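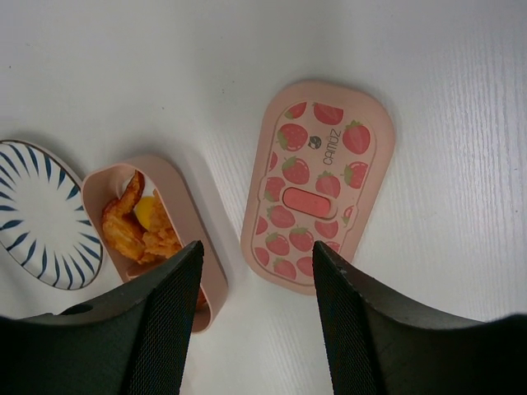 Wrist camera, lunch box task. Lid off, plate on the left.

10/13/23

Finished going through the lunch box set today. We recorded 3,000 episodes and I kept 2,736 of them. Of the ones I threw out, 207 had a timing problem between the wrist camera and the joint readings, and the rest were bad for other reasons: wrong task label, recording stopped too early, or an empty file. I had expected to lose more to timing. The fix Sigita put in at the start of the month must have helped, because almost all of the bad ones are from before it.

The question for this round is still whether the policy does better with the wrist view alone or with the wrist view plus the overhead one. Sigita Grīnberga thinks both, always. I thought so too until this week. The first results on the held-out layouts went the other way. With 30 trials each, the wrist-only version put the lid down in the right orientation more often than the two-camera version. Thirty is a small number and I told her I would not put it in the Proren report until we run it again with a different seed.

My guess is that the overhead view lets the policy memorize where things usually sit on the table. Then when the plate is moved it goes to the old spot. From the wrist there is less to memorize. The lid fills a good part of the view, the fingers are always in the same two corners, and it has to work out the angle from what it sees. I can test this by shifting the overhead camera a little and seeing if the two-camera version gets worse. I'll do that Monday if the arm is free.

The lid itself is a harder object than I gave it credit for. The outline is a rounded rectangle, so turning it end for end changes almost nothing in the shape. The only things that tell you which way it points are the print and the lettering, CAMÜZ running sideways toward one end with a little round logo next to it. The strawberries go every which way and are no help. I looked at the attention maps for an hour after lunch and they mostly sit on the pink tab, with some on the lettering in the better runs. I want to try the same thing with a plain lid and see if it falls to chance.

Food in the box makes a difference too, but I haven't separated it out. The labels only say "full" or "empty," and a box with fried pieces packed up at one end looks nothing like one with rice in it. Wrote a note to add a food field before the November recordings.

Otora called about the replacement finger pads. They are shipping next week. Carretero wants the dataset in their format as well as ours, so that is another script to write. I said yes.

Left the training job running under the name uvow-wrist-2. Uvow gets the weights when the second seed is done. Went home at seven. Need to bring back the good calipers from my desk at home.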